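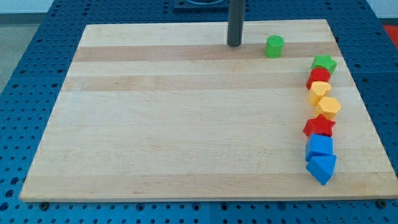

Figure 1. Board on worktable.

3.2 Written follow-up after cross-border calls

The second part of the study looked at what happens once the call is over. We worked with two firms, Beretti and Pridmont, who share a supplier (Fagundes) and hold joint planning calls in English. For most people on these calls English is a second or third language. Data collection ended in August.

We coded 27 calls. Each call had between two and 5 sites on the line and was planned for 90 minutes, many ran over. Codes as in Section 2: open agreement, soft agreement ("should be fine", "we will see"), silence, open refusal. Open refusal was rare at all sites. Silence was not, and the sites read it very differently. At Beretti a silent line was mostly taken as a yes. At Pridmont the same silence was logged as "still open", and the item came back on the next agenda — sometimes twice.

Soft agreement gave the most trouble. In interviews, staff at Fagundes said "we will see" was a polite no, and that they thought this was clear to everyone. Planners at Pridmont had written it down as a yes with a date attached. Neither side had raised this with the other before our interviews.

Follow-up notes helped, but only some kinds. Notes sent the same day with one named owner per item drew corrections from the other sites. Long notes sent later drew almost none, and we can't tell from the mail logs wether they were read at all. Length and delay go together in our data so we do not try to seperate them here.

One more point on who writes. When the host site wrote the notes, guests corrected less. When the job rotated, corrections came from all sites, including from junior staff who had said nothing on the call. Two interviewees said it was easier to fix a sentence than to interrupt a manager. Same pattern in the pilot at Gasudex, though the pilot used a shorter code list and is not pooled with the main set.

Limits: two firms, one shared supplier, one working language. Chat messages sent during calls were not kept. Coding of silence depends on the audio — short gaps from a bad line may be counted as pauses. Section 3.3 takes up the interviews in more detail.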